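Tools & Test Gear > Flooring > Moisture Meters

Nilstead pinless concrete moisture meter: review
By Everett Abernathy
May

The Nilstead is a pinless meter for concrete. It has eight spring contacts on the underside, a monochrome display on the face, and four buttons. It sells for $129 through Promby, which also sells the zippered case separately. I bought mine at that price in the winter and have used it on three slabs: my own garage, a ground-floor utility room, and a workshop floor of 800 square feet that was being considered for an epoxy coating. Most of what follows comes from the workshop, where I took 117 readings on a marked grid and compared a portion of them with in-slab humidity probes.

Anyone reading this to decide whether a floor is ready for coating should know at the start that a surface meter can't settle that question. Coating and adhesive manufacturers generally want a humidity probe test or a calcium chloride test, and they say which one on the data sheet. A pinless meter is a survey tool. It tells you where to drill.

What it measures

The contacts form one side of an impedance circuit and the slab forms the other. The instrument drives a low-frequency signal into the concrete and converts the result to a number. In concrete mode the display gives percent moisture content by mass, to one decimal place. In reference mode it gives a unitless value from 0 to 100. Nilstead states a sensing depth of three quarters of an inch.

The percent figure is based on one conversion curve, and the manual doesn't say what mix the curve was made from. A slab with lightweight aggregate, or with a lot of fly ash in it, will sit off the curve by an unknown amount. I stopped using concrete mode after the first afternoon. Reference mode makes no claim to an absolute value, and for finding the wettest part of a floor it gives the same map.

Build

The housing is molded plastic with a rubber band around the edge. It weighs a little more than a paperback. The battery door is held by a small Phillips screw, which I like less each time I open it, and takes one 9-volt battery. Mine is still on the first battery. There is no backlight. In a closet or under a bench you'll need a flashlight, or the hold button, which freezes the value so that you can pick the meter up and read it in better light.

The contacts are the weak point of the design. Each one is a short rubber-sheathed plunger with perhaps a sixteenth of an inch of travel. On a steel-troweled surface all eight seat easily. On a broomed surface, or on one that has been shotblasted, some of them don't reach, and the reading drops. The meter gives no warning when this happens. The older Zokport meter I used before this one has a contact indicator, a small row of bars that fills in as the plungers compress, and I missed it here.

Setup of the test

The workshop slab is on grade, has a troweled finish, and has no known vapor retarder under it. The owner has no drawings. I snapped chalk lines, numbered the crossings, and swept each one with a stiff brush before placing the meter. Points that fell within a hand's width of a control joint were moved to the nearer side and noted. Where fixed equipment stood on a crossing I left the point out of the grid altogether and took no substitute.

Each point got three placements, with the meter turned a quarter turn between them, and I logged the highest of the three as one reading. The manual recommends this and it is good advice. A single placement can straddle a pebble near the surface or a hairline crack and come out low. It rarely comes out high unless there is metal below.

Room conditions were held for two days before the test with the doors shut and the heat at its normal setting. Heating a slab hard and then testing it the same day dries the top layer, and a surface meter looks only at the top layer.
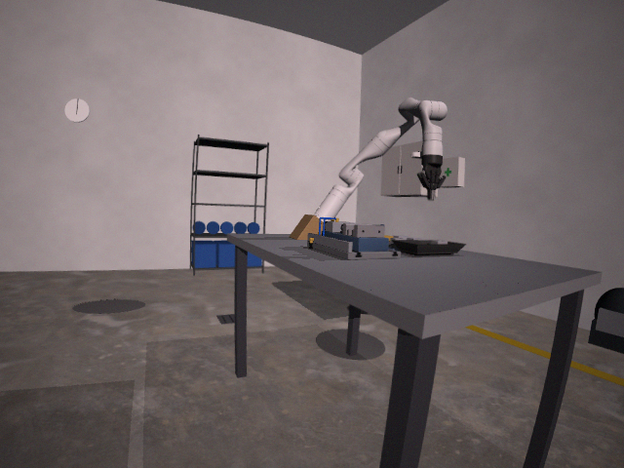
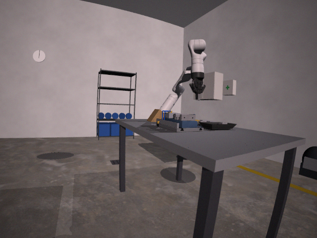 Results

Reference values over the grid ran from the low thirties to the low seventies. The distribution was not even. Most of the floor was in a narrow band, and the high values formed a strip along the north side, widening toward the northeast corner. The strip agreed with the outside grade, which is higher on that side and drains poorly. It did not agree with the color of the concrete. Several dark patches gave ordinary values, and two of the highest readings came from concrete that looked like its neighbors. Old oil, curing marks and patching mortar all darken a floor, and I would not pick drill locations by eye.

Six probes were set to the usual depth for a slab drying from one side and left to equilibrate. Three went in the high strip and three in the main field. All three in the strip read wetter than all three in the field, so the survey had the rank order right at that level. Within each group the agreement was poor. The highest surface value in the strip belonged to the middle probe of its group, and in the field the order was reversed.

That is about what the physics allows. The probe reports relative humidity in the pores well down in the slab, and the meter reports impedance near the top. A floor that is open to the air can be dry at the surface and damp underneath for years. Put a coating over it and the moisture redistributes upward.

Repeatability

I went back to one point and took 36 consecutive placements, lifting the meter fully each time. The spread in reference mode was four units from lowest to highest. Turning the meter accounted for most of it. With the orientation fixed and a steady downward push, the spread dropped to two units. I consider two units good for an instrument at this price, and the four-unit figure is the one to keep in mind when deciding whether a difference between neighboring points means anything.

Pressure matters more than the manual implies. A light touch with one finger gave values as much as nine units lower than a firm push with the palm. Anyone sharing the meter with a coworker should agree on technique first, or have one person take the whole grid.

Drift over a working day was small. The supplied check block should read within two units of the value printed on its label, and mine did in the morning and again in the late afternoon. There is no user calibration. If the block reads outside the limit, the instrument goes back. Đồng makes a third-party check block with two values, low and high, and I tried that as well. The low side was on target. The high side read three units under, and I don't know which of the two products to blame for that.

Interference

Metal near the surface raises the reading sharply. Wire mesh that floated up during the pour will do it, and so will a conduit run shallow. The pattern is usually a straight line of high values one point wide, and it doesn't fade at the edges the way moisture does. I found one of these on the workshop floor, confirmed it with a cheap rebar locator, and struck those points from the map.

Deicing salt is harder to deal with. My garage slab reads twenty units higher under the car than it does by the back wall, and I am fairly sure most of that is chloride tracked in over several winters. The meter can't separate salt from water. Nothing in this class can.

Curing compound and old sealer work in the other direction. On sealed patches the contacts sit on a film and the value drops. Eilidh Farquharson, a flooring contractor who read a draft of this review, pointed out that a drop of water left on the surface for a few minutes will show whether a sealer is present, and that she does this before any meter comes out of the truck. I have added it to my procedure. Test the drop a good distance from any grid point.

Logging

The meter stores the last twenty readings and has no way to export them. There is no wireless link and no port. You scroll through the memory with the up button and copy the numbers down, and the memory clears when the battery is removed. I wrote values directly on the floor in chalk, with the point number, and transferred them to a spreadsheet at the end. For a grid of this size it is slow. For a single room it doesn't matter.

The manual

Sixteen pages, of which four are in English. The section on floor preparation is clear. The section on interpretation is a table with three rows, labeled dry, at risk and wet, with no source for the thresholds. I would ignore the table. The thresholds fall in places that would have marked my entire workshop slab as dry or at risk, and the probes in the north strip say otherwise.

Compared with the Zokport

The Zokport costs more, has the contact indicator, has a backlight, and reads to a greater stated depth. Its spread on the same 36-placement test was three units with the orientation free. Its contacts are harder and left faint marks on a sealed floor. The Nilstead is lighter, wakes up faster, and has the better hold button. On the workshop grid I ran both over the same dozen points and they ranked the points identically except for one adjacent pair.

If I were buying for a crew I would pay for the Zokport and its contact indicator. For one careful user working on troweled concrete, the Nilstead does the survey job adequately in reference mode. The percent scale should be left off.

Rating: 3.5 out of 5

Supplied: meter, check block, 9-volt battery, wrist strap, printed manual. Case extra.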